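Notebook, Fladen, large table
23rd March
Entry by Bjarke Ladefoged

Subject: pouring water from glass to glass, choice of vessel, paper on the table

Continued from the last pages. Vilgot Halvorsen has asked me to write down more about the glass this time, so I try to do that. The measured volume was 50 ml for every pour, filled at the sink and carried to the table. I used the small scale from the Skov cupboard for weighing the jar before and after. Please put it back in the same cupboard, it was missing for two days last month and I don't want to search again.

Vessels. The one to pour from is the clear round beaker with the spout. The one to receive is the small clear jar with the thick rim. I like the thick rim. A thin rim chips when the spout touches it, and we have already lost one jar from the old Murkolport set in this way. The remaining Murkolport jars are in the box under the window and I ask that they are not used for water any more. They can hold screws.

The spout should be over the middle of the mouth of the jar, and low. When it is high the water arrives well but it also splashes, and the weight becomes a little wrong each time. When it is low there is the other danger, that the spout rests on the rim and the water goes down on the outside. I have settled on a gap as wide as my little finger.
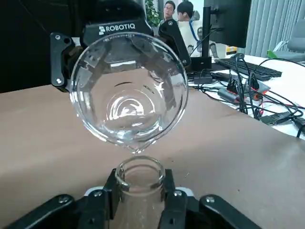
The slow part is the beginning. Water stays at the lip for a moment and does not decide. If the beaker is tilted too carefully, it follows the underside of the spout and runs back along the belly of the glass. If it is tilted a bit faster at the start and then held, the stream is free of the glass and stays so until nearly the end. So: quick start, hold, slow finish. I have written this also on the card by the sink.

Result of the morning: 17 pours. 5 of them had drops on the paper, all of these from the slow start. The other ones were clean as far as I could find with a dry tissue. In the last 3 I had wiped the spout with a little alcohol before filling, and I believe the stream left the lip more easily, but three pours is not much and I do not want to claim it. Vilgot thinks it is the fingerprints. He may be right. To be tested with one washed beaker and one that everybody has touched.

What stays behind in the beaker is less than I feared. I weighed it after each pour and the numbers are on the loose sheet, taped in the back of this book. The first line is crossed out, I had forgotten to zero the scale.

Paper. We have brown paper on the whole table now. For drops it is very practical, a wet place becomes dark and I find it immediately, and on the bare table I could not. Two things against it. It gets creases, and a jar that is put down on a crease does not stand level. And it collects marks and scratches, so after some days it is difficult to say which mark is from today. I will change it when the roll from Trultach comes. Before that, smooth it with the flat hand from the center outward and tape it again along the edges.

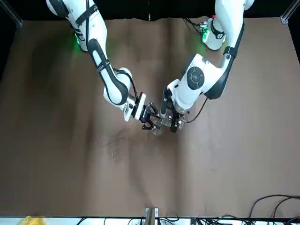
Fladen Workshop, Group for Glass and Liquids

Afternoon. Only small clear things, no filling. Everything transparent is hard to find again on the table when the light comes from the front, also for me. Against the brown it is better than against white, there is at least a shine on the edge. I have thought about a line of colored tape around the foot of each jar. Vilgot does not want tape, it leaves glue and the weight changes when it gets wet. We agreed to wait with this.

Washing: the beaker and the jars in warm water, one drop of soap, then rinse until there is no more slippery feeling. Dry upside down on the rack, not on the paper. Paper fibers stick to the rim and you see them later in the water.

Breakage today: none. One small chip on the foot of a spare jar, old, I had it noted already in June. It is in the tray marked "do not fill".

To do
- second beaker with the same spout, ask Skov if they still have it
- new paper when the roll is here, write the date in the corner with pencil
- washed against touched beaker, same volume
- try a smaller volume, the slow start could be worse there
- copy the weights from the loose sheet into the table

Vilgot, if you read this before me tomorrow: the alcohol bottle is nearly empty.

B.L.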